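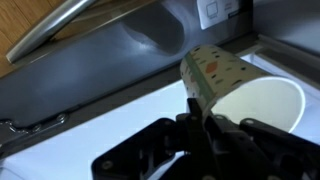

# Brush sweep or rubber sweep for an old front door?

### omid_mousavi
*5th June*

Okay, I need to talk about door sweeps with people who will understand. We bought a house in Jeludton in March and the front door has a gap under it that you could slide a magazine through. All spring I had a rolled towel down there, and every single person who came in kicked it down the hall.

Last night I put on a Zotik brush sweep (the aluminum carrier with the bristles, $59 at Proleditz) and I love it so much! Took me an hour, most of that spent looking for the drill bit. The door swings quietly and the hall feels like part of the house again.

Two doors to go, side and back. Same thing again, or should I try rubber on those? The back one faces the weather and has a lumpy old threshold.

### hallway_hank
Welcome to the club! Rubber for the back door, no question. Brushes are fine for dust and a bit of draft, but wind-driven rain goes straight through them. I had a brush on my back door for one winter and kept finding a puddle on the inside.

Also, $59 is a lot for a strip of bristles.

### FereshtehF
Going to disagree with Hank a little. Rubber is great on a flat threshold. On a lumpy one it drags on the high spots and leaves daylight everywhere else, and then people start shoving the door and the screws work loose. I've got a brush on a slate sill that's about as level as a potato field and it's been lovely.

If rain really is getting in, I'd look at a rain drip on the outside face first. It's a little angled strip that throws the water clear of the gap, and you can still have your brush behind it.

– Fereshteh Farahani

### hallway_hank
The drip is a good call, I'll give you that. I still think a decent rubber fin takes up more of a bump than you're allowing for. Mine bends plenty.

### omid_mousavi
Oh, I didn't know about the drip thing! Looking it up now. The side door has a porch roof over it so it never gets wet, so that one is getting bristles and I'm not taking questions.

Does anyone trim theirs? The carrier came longer than the door and I cut it with a hacksaw, which left a burr I had to file down.
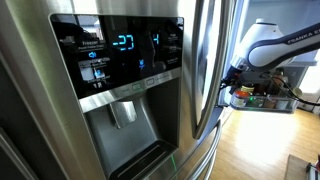 ### Golestani
Trimming is normal. Slide the brush out of the carrier first, cut the metal, then cut the brush on its own and slide it back. Crimp the end with pliers so it can't creep. If you saw through both together the bristles at the end fall out over the next few months.

Check the slots, too. Set your screws in the middle of them so you can drop the sweep a hair when the bristles wear. I do a lot of these for neighbors and that's the bit most folks skip.

On the big question I'm with Fereshteh. Hank, your fin bends because it's new!

### hallway_hank
It's four years old!! But fine.

### omid_mousavi
Ha. Well, mine definitely got sawed in one go, so I'll be crimping that end tonight. Brush plus drip for the back, and if it lets the rain in I'll buy the rubber one and tell Hank he was right.

### FereshtehF
Prime the cut edge of the drip if yours is wood, and run a bead of caulk along the top before you screw it on. Post how it does after the first proper storm, I want to know!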